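Skurura door viewer and chain set

26 shares | 2 comments

Sold as a way to check who is at the door before you let them in. It costs less than a decent lock, and the box makes it sound like a good deal more than it is. We stock it all the same, and would sooner you read the drawbacks now than after you have drilled the hole.

The set comes with a wide-angle viewer, a steel door chain, six screws and a card to keep by the phone. The card has spaces for the firm's name, the job number and the office number you are meant to ring. Fill it in when you book. If you look up the number while a man stands on your step, you may well end up ringing the one printed on his own badge.

Trygve Vik fits these for us in Plilcombe and has his doubts about the screws. They are short. In a hollow door they hold very little, whatever the leaflet claims, and he swaps them for longer ones.

The leaflet also says the set "stops bogus callers". We can't see how. Plenty of people who steal from homes were booked in the proper way, turned up on time and wiped their feet. A chain does nothing about someone you have asked upstairs to look at a boiler. Put bank cards, keys and medicines away first, and stay within earshot.

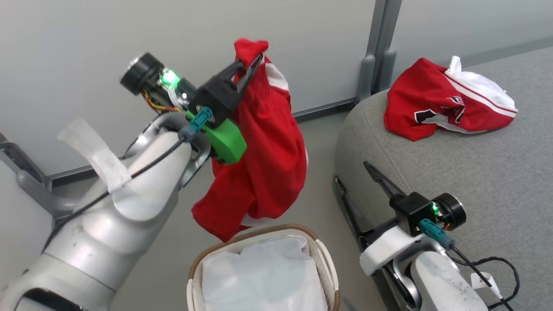
What about the Åberg?

The Åberg viewer has a small screen and keeps the last 200 pictures. Wenche Brekke tried one on her own front door through November and got mostly the hedge. Faces were fair by day and poor after dark. If you want something to hand to the police, ask to see a night picture before you pay for it.

Order code 1466. Viewer fits doors up to 2 inches thick. Chain sold separately on request. No fitting on metal doors.

2 comments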